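Nobuhle Zulu
December 8, 2024

People ask me often if a machine can do the laundry at home already. I have followed this question for 7 years, so I will try to answer in a short thread.

First, the folding.

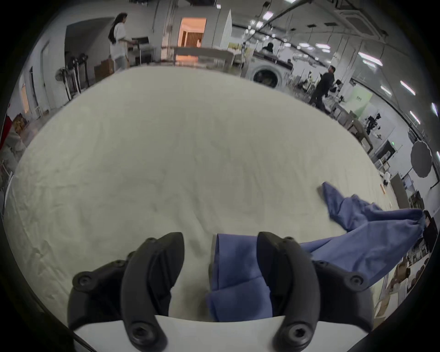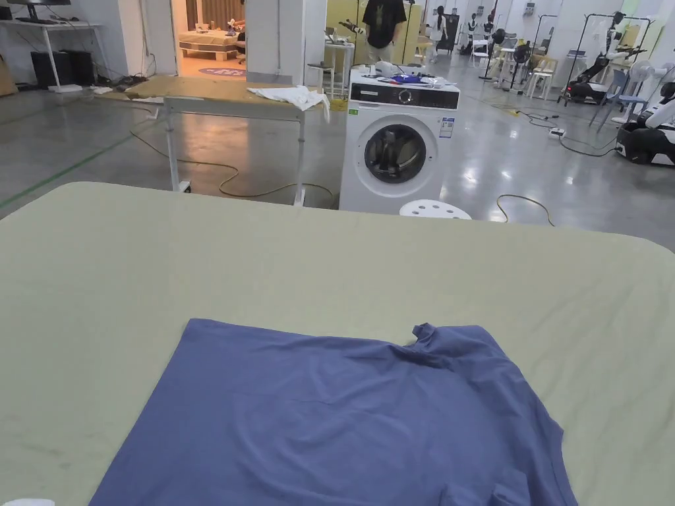
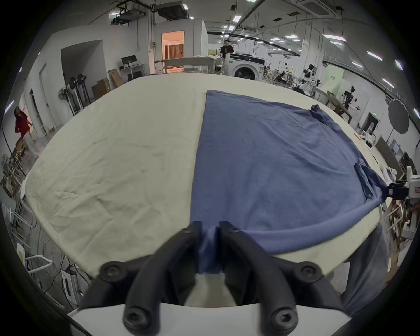
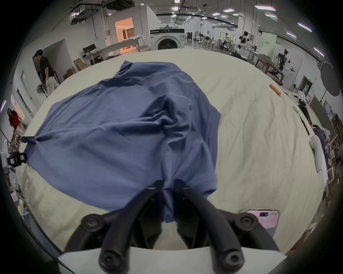 My own measure is simple: would I let it work while I am out? For floors, yes. My Rai cleans the kitchen in 30 minutes and I do not watch it. For clothes, not yet. A blue T-shirt lying flat with its back up is the easy case, and even there the neckline can be bunched, as in the second picture. A plate keeps its shape when you lift it. A shirt does not.

In shops it goes a little better. At Plonitell in Flornanport they use Restow for putting boxes back on shelves. It moved 760 boxes in one night, and 9 had to be placed again by hand. But these were boxes, all of one size.

So my answer for this December is: floors yes, boxes almost, shirts no. If you have seen a machine do socks, please write to me.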